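Cureo Moving Boxes, medium, pack of 14 – review

Rating: 3 out of 5
Reviewed by Lâm Ngô

I don't trust any cardboard box that comes with a slogan. The Cureo ones say "built for the second move," and the listing goes on for a while about reinforced walls and a fold that "remembers its shape." It's a box. I bought a pack of 14 in June when we were clearing out the apartment on Kwan Street, mostly because the store was out of the plain Trandden ones I usually get.

They arrive flat, strapped together with a plastic band that cut into the outside two. Both had a dent along one side before I had put anything in them. Not a disaster, but if you are paying extra for sturdy boxes you'd like them to show up sturdy.

Assembly is the usual thing. Fold the bottom flaps, tape, flip over. The instructions claim you can skip the tape for light loads. I tried that with a box of bed linens and the bottom started to bow as soon as I picked it up, so I put it back down and got the tape. I would ignore that line completely. Two strips across the seam and one the other way, same as any box.

Once taped, they're decent. I filled one with cookbooks, which was probably unfair, and carried it down 4 flights. The base held. My back was less happy. Another one had pots and a cast iron skillet in it and came through fine, apart from a corner that got soft where it rubbed against the van wall.

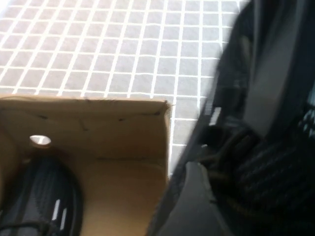
The finish is where I start to get picky. Cut edges are on the rough side, with little fibers sticking up, and they shed a bit when you slide your hands along the rim. I got fuzz on a black sweater. The Trandden boxes have the same problem, to be fair, but they don't charge what these do. If you're packing glassware or anything with a lens, line the box first.

As for the handle holes, there aren't proper ones on the medium. You have to buy the large if you want cutouts, and the listing photos mix the sizes together so it's easy to miss. I missed it. Carrying a full medium with no handles on a staircase is a good way to find out how sweaty your palms get.

Then there's the "1000 lb stacking strength" printed in the listing. I have no way to test that and I doubt many buyers do. What I can say is that I stacked them three high in the hallway, heavy ones at the bottom, and after two weeks the lowest box had a visible sag on top. It still opened and closed. I wouldn't go four high with books.

I did save most of them. They fold down flat again without much fuss, although the tape takes a layer of paper with it when you peel it off, so the bottoms look chewed up. I slit the tape with a knife instead on the last few and those came out better. Maybe they'll do a second move. I'm not planning one, so the slogan gets the benefit of the doubt.

Compared with the Prisent double-wall boxes my sister uses, these feel thinner, and hers do have handles. Prisent costs more per box, though, and only comes in packs of 4 where I shop.

Would I buy them again? On sale, yes. At full price I'd wait for the Trandden ones to come back in stock.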